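Hotel group bets on the round bedside table. Guests may want to see the drawer first

29/09/2021

Amholm, which runs 19 business hotels, says it will put a new round bedside table in 534 rooms by next June. The supplier is Ukia, and the model is called the Nornow. Both firms call it a "rethink of the nightstand." It looks a lot like a nightstand. 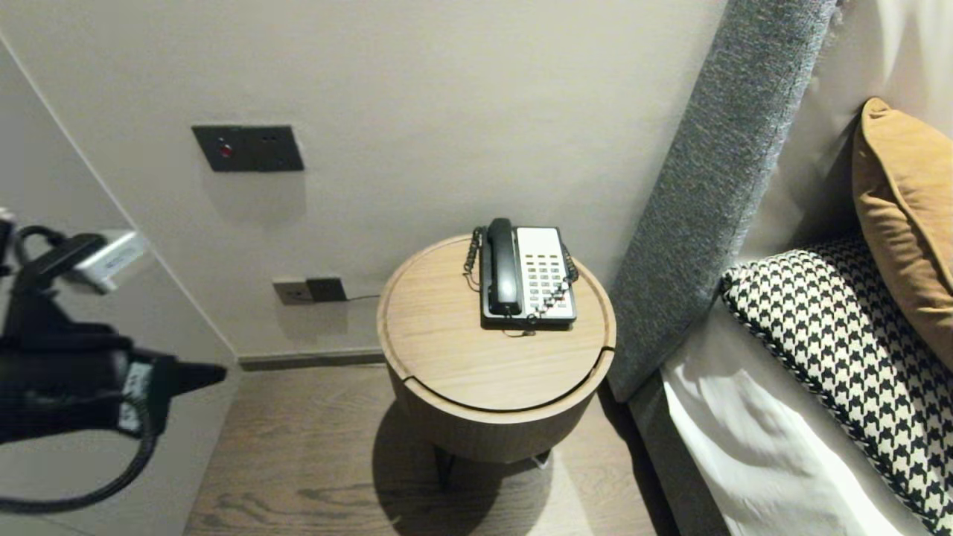
A round bedside table with a desk phone on top, between the wall and an upholstered headboard.

Amholm's main claim is that the circular shape saves floor space and spares guests' shins. The shin part is easy to believe. The space part is harder, as a round top in a square corner leaves gaps that are good for little except cords.
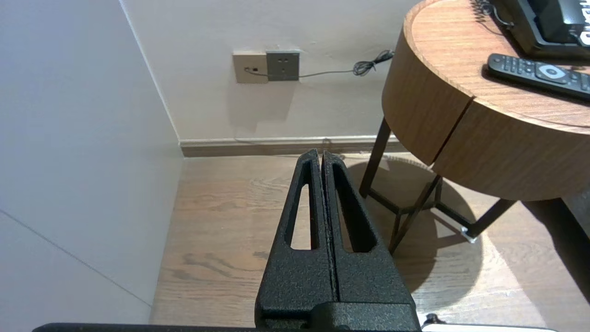 Cords are the weak spot of the whole plan. The announcement promises a "calmer bedside," yet it says nothing about moving wall jacks or outlets, and rooms will keep their corded phones. A table on thin legs doesn't hide much of what runs behind it.

Then there is the matter of what goes on top. Amholm wants the phone, the TV remote and a water glass to share the surface. Add a guest's own phone and a book and it may get crowded.

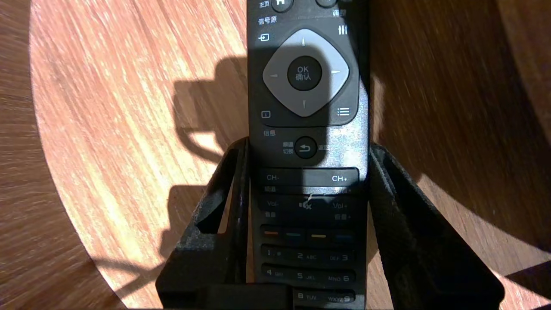
Price and upkeep

Neither company would give a price per table. Caron, a rival supplier that lost the bid, says its square model costs less and comes with a 4-year warranty. The Nornow gets three. 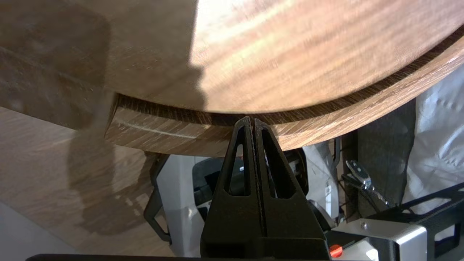 Ukia says the wood-grain finish will stand up to daily cleaning and direct sun, but it has not released any test results. Amholm says it will ask guests for their views once the first rooms are done.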